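Can Machines Do Household and Shop-Floor Chores Yet?
Final report, second-year group project
Submitted 2020-08-27

1. Purpose

The Winon project set out to judge how close present-day machines are to taking over small, repetitive chores in homes and shops. The group chose putting things away as its subject. It is work that most adults do without thought, and it is also a large part of the closing routine in any shop that lends, hires or displays goods with many parts.

Earlier student work at Mostel dealt with carrying and sweeping. Both are now done tolerably well by machines on flat floors. Putting away is a different kind of chore, in that every item has a proper place and that place is often only slightly larger than the item itself.

2. The chore

A case of poker chips was selected as the main task. Chips are thin, they lie flat, and their edges offer very little to hold. A person slides a chip to the edge of a table or lifts it with a fingernail. Two arms with plain grippers have neither option on a smooth top unless they are taught some substitute for it.

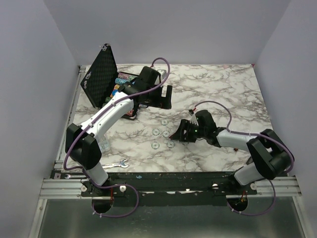

Rivas, on reading the draft of this section, objected that the chore had been made harder than it needed to be. No shopkeeper would ask a machine to lift chips one at a time from a hard surface when a felt mat would solve half the problem, and a fair report ought to say what a mat costs. The group accepts the point about cost. It has kept the hard surface in the study on the grounds that kitchen worktops and shop counters are seldom covered.

3. Method

Each attempt was given 3 minutes. An attempt was recorded as complete when every loose chip had been returned to a row in the case, and as partial when at least one had been returned. Dropped chips were left where they fell. In all, 80 attempts were recorded.

4. Results

Of the 80 attempts, 16 were complete. Most of the remainder were partial. The commonest fault was at the pick-up: the fingers closed above the chip, or pushed it along the surface. Placing a chip in a row, once it was held, failed less often than the group had expected, although a chip that went in at a slant tended to block the next.

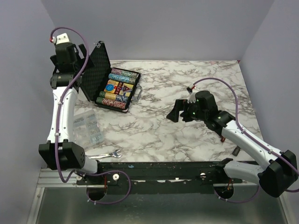

The second fault was slowness. A member of the group, working by hand and without hurry, finished the same chore well inside the time allowed. For a shop the comparison matters more than the success rate, as staff would have to wait for the machine or check its work afterwards.

5. Cost

Pakwood, the games shop consulted for this report, put the most it would spend on such help at roughly 2000 pounds, including repairs. The group found no arrangement of two arms that could be kept within that sum.

6. Findings

The group concludes that machines cannot yet be relied upon to put away small flat goods unattended. Further attempts using softer fingertips are planned for October, together with a trial of the mat proposed by Rivas.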